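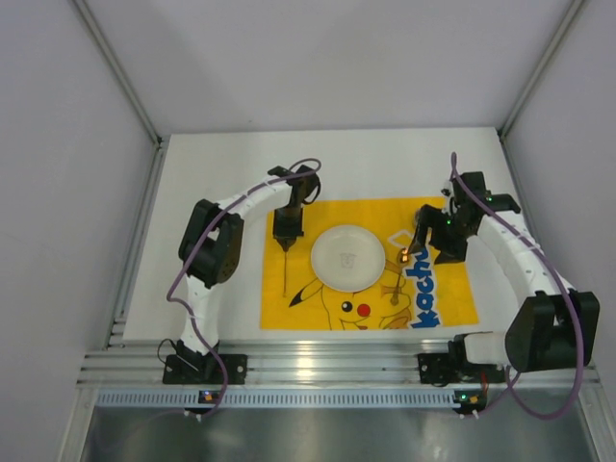
Do we have to redo the table-setting task from scratch if we missed October?
Just the spoon part. Your old code still counts, and so does your written plan.

Hi all,

Jingyi asked me that after club and I figured half the list was wondering too, so there it is! More on Shona's note below.

On Tue 25 March, Shona Paterson wrote:
> Could whoever has Taltis next please keep both arms on
> the same settings? I found the left one at 1000 and the
> right one at 187, and I lost most of my slot sorting it
> out. Also, are we grading the spoon by where the handle
> is or where the round end is?

Sorry Shona, the 187 was me (I was trying a slower speed for the right arm and forgot to put it back). Both should be at 1000 now, and I taped a note to the laptop.

As for the spoon, let's go by the handle. The round end is super shiny and Afiq's tracking script keeps jumping around on it, while the handle gives him a lot less trouble. Round end pointing away from the rail, please, same as on my mat:

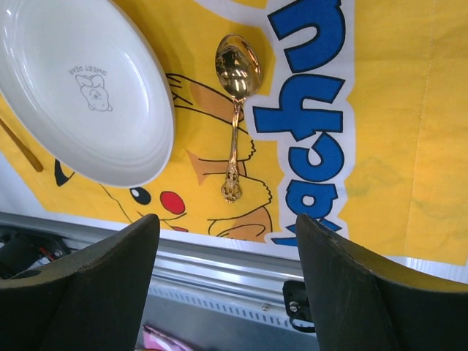

Gold spoon beside the dish, seen from the gripper.

Shaohua, you have eight tries on the sheet and I think you get eight more, but check with Afiq. And does anybody still have the Clodar login? Mine quit working over break.

See you in lab,
Muchen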